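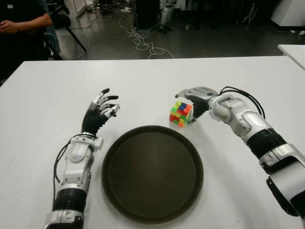
Hadden Puzzle and Game Library: fall update

The game library on the second floor of the Hadden branch has been lending by curbside pickup since June, and the arrangement will stay in place through the winter. The shelves are closed to browsing. Everything in the catalog can still be requested by phone or through the online form, and most requests are ready the next day.

Members borrowed 1,497 items between June and the end of October. Jigsaws made up the largest share, followed by two-player card games. Twisty puzzles did better than in any earlier year, and there is now a waiting list for the beginner sets. Yi-chun Chung has ordered more of them and expects delivery before the holidays. Each beginner set goes out with a printed solving guide. Please return the guide along with the puzzle. We are short three of them at the moment and would like them back in any condition.

The loan period is still three weeks, with one renewal if no one else has asked for the item. Returned items sit for nine days before they go back into circulation, so a game may show as "in" on the website and still not be available. Tsz-kin Kao is working on a separate status for this. Until it is ready, the phone line is the better way to check.

Missing pieces: tell us. There is no charge for a single lost piece, and we keep a drawer of spare pawns, dice and tiles that covers most cases. Jigsaws with a known gap are marked on the lid and can be borrowed for as long as you like.

Donations are paused. We took in almost 200 boxes over the summer and have not finished sorting them. Duplicates will go to the Lekota Street after-school program once that building reopens. If you have something unusual, write to Cheuk-hei Hsieh first and do not leave it at the door. Two boxes left outside last month were ruined by rain.

The solving group that used to meet in the reading room has moved online. Rhun Vaughan runs it and will send the link to anyone who asks. The group starts with one puzzle that everyone works on together, and the rest of the hour is open. Children are welcome with an adult nearby.

Pickup is at the Damska Avenue entrance. Stay in your car, call the number on the sign, and have your card number ready. The bell at the front desk is disconnected.

November 13, 2020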